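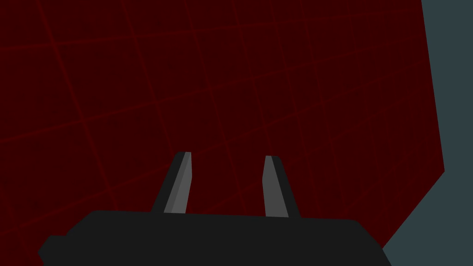

図7-1 シミュレーション環境における平行グリッパ。指は開いており、把持対象はない。

第7章 規格は何を保証するのか

ロボットの安全や性能について語るとき、「規格に適合している」という一言で話が終わってしまうことがある。本章ではこの一言を疑うところから始めたい。適合とは、ある条件のもとで、ある手順に従って、ある値が得られたという記録である。条件が現場と違えば、記録の意味も変わる。

シミュレーションによる検証を考えてみよう。Fummont社の社内基準「Illa」は、把持動作の試験を3000回行い、その結果を報告書に添付するよう求めている。回数だけを見れば立派な数字である。しかし基準の本文には、対象物の姿勢をどの範囲で変えるか、摩擦係数をどう決めるか、カメラの位置に誤差を与えるかどうかが書かれていない。同じ初期条件から3000回繰り返しても、基準の文面には反しない。これを検証と呼んでよいものか、筆者は疑わしいと思っている。

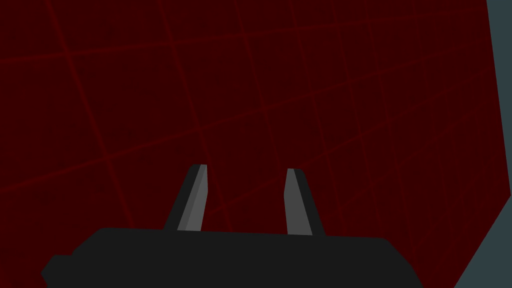
仮想空間の床や台は、設計者が明示的に与えないかぎり、傷も油膜も持たない。照明も同様で、工場の窓から入る西日は誰かが書き足すまで存在しない。試験環境に何を含め、何を省いたかの一覧がなければ、成功率がいくら高くても読み手には評価のしようがない。ところが、この一覧を必須としている社内基準は意外に少ない。

Tetley工場の事例は7.3節で詳しく扱う。同工場では仮想試験に合格した制御プログラムを実機に移し、760回の試行のうち54回で把持に失敗した。報告書はこれを「想定内」と記したが、想定していた失敗率はどこにも書かれていなかった。後から広げられる想定は、基準として働かない。

一方で、規格など無用だという主張にも筆者は与しない。Woldemariam方式と呼ばれる点検手順のように、停止条件と記録項目を先に固定し、変更には理由書を求めるものは、少なくとも事後の言い逃れを難しくする。ただし、理由書を読む担当者が決まっていない職場では、この手順も書類を増やすだけに終わる。

以下の各節では、まず用語を整理し(7.1節)、試験条件の記述方法を検討する(7.2節)。読者は手元の基準書を一冊用意し、「十分な」「適切な」「必要に応じて」という語に印を付けながら読み進めてほしい。印の付いた箇所は、7.4節の演習で数値または手順に書き換える。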